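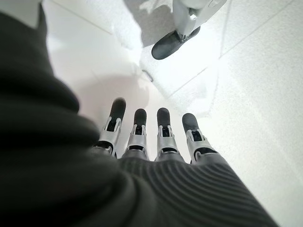 *Reading time: 2 minutes*

Progress report to the Gutard Fund, ground floor room, Gallthorpe

The floor is finished except for the threshold strip. The tiles are the pale white ones with the fine speckle, as agreed at the last review. They replace the brown sheet flooring, which had lifted along the outside wall and could no longer be cleaned properly. The base under it was in better condition than the survey suggested, and only the strip by the door had to be leveled again.

Under strong light the new floor is very bright, and the speckle is hard to see from standing height. We had asked for a surface that shows dirt early, so we are content with this. Two users of the room have mentioned glare. We would like to try the lights at a lower setting before spending anything on shades.

Grout was sealed by Sfakianakis under the flooring contract. The contractor has left us a box of spare tiles from the same batch, stored with the paint. Cleaning is with the neutral product from Dorkex, mixed as the label says. Please ask the evening crew not to use the old floor polish. There is still some in the closet and it should be thrown out.

## Spending

We have used 70 percent of the grant. The remaining amount covers the threshold strip, the touch-up painting and the final invoice from Sfakianakis. We set aside $500 for repairs to the base, and most of that is unspent. With your approval we will move it to painting.

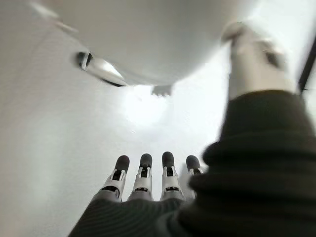 Gallthorpe, 3 August 2026

## Fixtures

The large white unit with the rounded underside stays. We looked at replacing it and decided against it. The smooth surface wipes down easily, and a new one would have taken money from the floor. The small silver fitting near one side is on the list for a routine check, along with the pale gray tab lower down. Neither has been reported as faulty. We only want them entered in the maintenance log, where the older fixtures were never written up.

The underside is easy to miss when cleaning. It has been added to the weekly sheet, with a line of its own.

## Still to do

- Fit the threshold strip. The first one delivered was too short.
- Touch up the paint along the base of the walls.
- Try the lower light setting and ask users again.
- Add the fixtures to the maintenance log.

The strip has been reordered and the supplier quotes a wait of 2 weeks. Use of the room can continue in the meantime. Our final report, with receipts, will reach you in December.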